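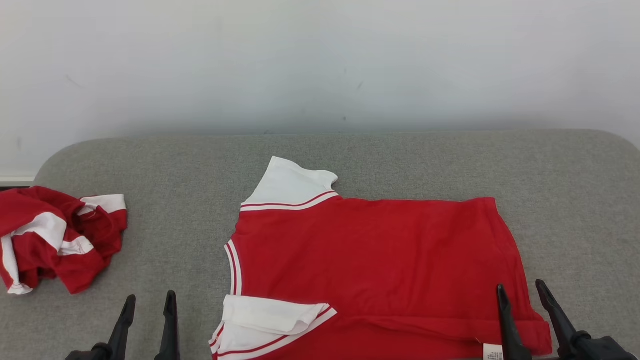 Common questions about the Trillia summer rec league. Last updated Sep 10, 2022.

**Who can sign up?**

Anyone 16 or older who lives or works in town. You don't need a team. Check "free agent" on the form and we will place you.

**What does it cost?**

A full season is $167 per player. Late sign-ups pay $208. The fee covers field time, referees and one game shirt. Shorts, socks and shin guards are up to you.

**When do sign-ups open?**

In March. The league takes 264 players and the spots usually fill before the end of the month. After that there is a waiting list, and you pay nothing until you get a spot.

**How do shirt sizes run?**

A little small. If you are between sizes, go up one. You can swap a shirt at the Elteo Field office until your second game, as long as it hasn't been worn or washed.

**How should I wash my shirt?**

Cold water, inside out, with like colors. Skip the bleach and the fabric softener. Lay it flat or hang it up to dry. Numbers that peel in the first season are replaced free.
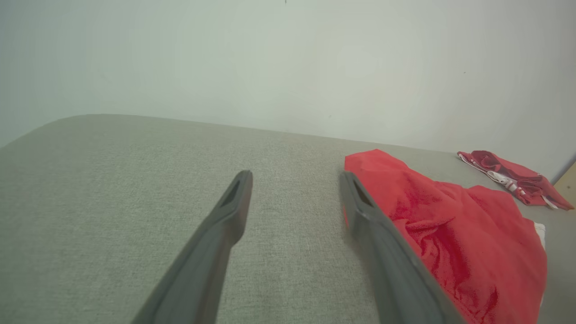 Inès Aubert wrote in to ask whether a shirt from last year is still good. She had kept hers and did not want a second one. Yes, you can wear it if your team color is the same. Check "no shirt" on the form and $20 comes off the fee.

**Can I get my money back?**

Full refund up to the day the schedule is posted, half up to the first game. After that we only refund for injury, with a doctor's note.

**What happens if it rains?**

Light rain, we play. For lightning or standing water, the referee calls it. Text alerts go out an hour before kickoff. Each team gets one makeup date, and a second rainout counts as a 0-0 draw.

**Who do I contact?**

Schedule and fields: Roy Bramwell. Shirts and refunds: Do-yoon Baek. Both can be reached through the office window at Elteo Field on game nights, or by the contact form. Please put your team name in the subject line.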